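I spent most of Thursday evening sorting the kitchen shelves. The plain plates went back in stacks of 8, and the chipped ones are in a box for the sale in Nutville.

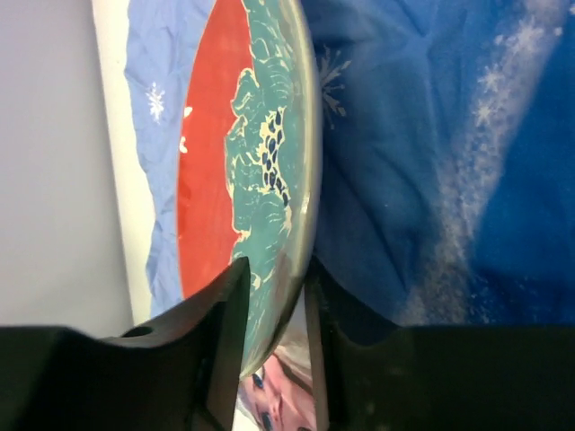 The orange-red and teal dish, side on.

I bought it in Tustmont years ago and never cooked anything good enough for it. The curly cream lines on the teal still look like waves to me – my sister says clouds. It's going on the middle shelf by the window, and the blue jug can move down one. The glasses will have to wait until April.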